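4.2 Disc buyers and repeat viewing

Sample was 80 collectors, all from the Gerkby mailing list. Of these 59 owned the same horror title on two or more formats. Main reason given: picture quality. Extras came second, a long way back.

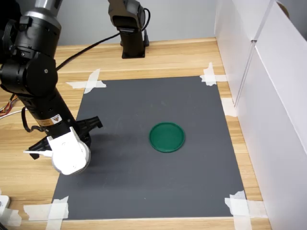
Figure 5. Arm with white gripper over gray mat.

Home Video Research Group, Burkeck

Steelbook buyers (11) were differnt. Most left the shrinkwrap on, streamed the film instead. Dinsa's coding sheet was used for the open answers, see Section 3. Digital codes mostly unredeemed, no follow up question on that.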